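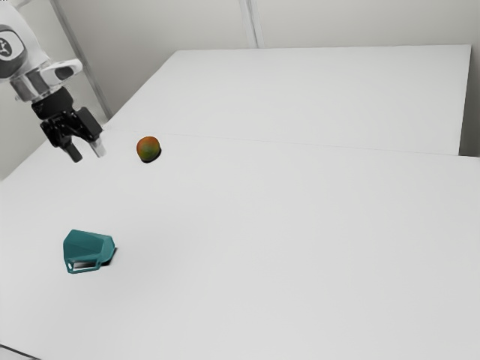 The Duvska tabletop test is a simulated trial used to compare robot grippers and camera placements on a single arm. It was set up by Barbieri, a maker of gripper fingers, and is run in the Likum simulator. The test is named after the town where the company has its workshop. Its first public version was released on August 7, 2019.

Background

Barbieri had been testing new fingers on a real arm, one design at a time. Changing fingers and setting the camera again took up much of each working day, and results from different days were hard to compare. In January the company moved the first round of testing into simulation and kept the real arm for designs that had already done well there.

Setup

The virtual cell has plain gray walls and two white tables that meet at a seam. The arm carries a parallel-jaw gripper. Objects come from a small set of everyday shapes, among them a round fruit and a hollow teal container with flat, angled faces. The two are used together as they ask for different things from a gripper. The fruit is nearly round and gives the fingers little flat area to press on. The container has plenty of flat faces, but few of them are parallel, and its opening can catch a fingertip.

Each gripper is given 80 attempts per object. The starting position of the object is changed between attempts, and the controller, Ikix, is left at the same settings throughout.

Camera views

Two kinds of view are recorded. A close view looks at the object and the fingertips from a short distance. It gives good detail on edges and contact points, but a large object can run out of view – and the fingers may be hidden behind it.
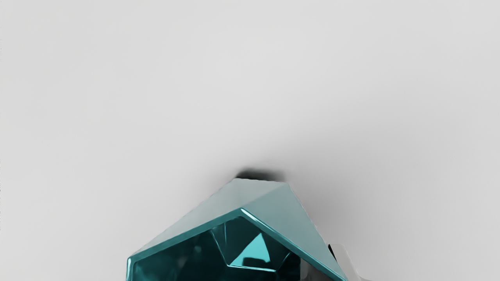

Fixed view

The second camera stays in one place and takes in the gripper, the objects and most of both tables. It is used to judge the approach path and the distance between objects. Small errors at the fingertips are harder to read from here.
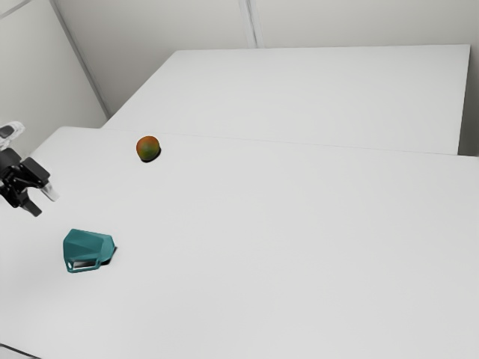 Fixed view with the gripper open, the fruit near the table seam and the teal container in front.

Scoring

An attempt counts as a success if the object is lifted and held for 9 seconds. Slips, missed grasps and contact with the table are logged separately. A full run of 445 attempts, including the calibration moves, takes roughly 300 minutes on one computer.

Close views are also checked by hand when the log shows contact on one finger only. The reviewer notes where each finger stood in relation to the object's faces.

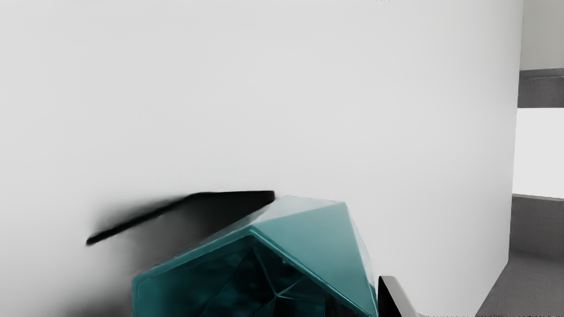 Close view of the teal object with a black finger on either side.

Limits

The simulator treats all objects as rigid, so bruising of soft fruit is not measured. Friction values are set by hand for each finger material. Barbieri advises that scores be used to rank grippers within the test – they should not be read as success rates for a real cell.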